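Last updated: Fri 11 February

Subject: Re: [owners] Shared ownership, training fees

Gifty Amegashie wrote:
> The Sasmont syndicate quotes 278 a month per share. Does that
> cover the vet and the farrier, or only the training? And what
> happens if the horse is turned out for a rest?

Gifty,

The monthly figure covers training, feed and routine shoeing. Vet bills are split by share and invoiced at the end of each quarter. Last year they came to 1,240 for the whole horse, most of it for scoping and one set of X-rays.

When a horse is turned out, the yard drops to its grass rate. The syndicate does not lower the monthly payment – the difference goes into the reserve and is set against entry fees. The reserve stood at 1,579 in September.

Race transport is charged separately. Check clause four of the agreement before you sign, as the older version leaves out insurance.

Elspeth Dow

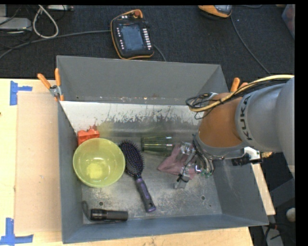 Akua Asante: Clause four was changed again after Nomow was sold. Ask for the version with the insurance table, and check whether jockey fees come out of the reserve or are billed on the day. Ours were billed.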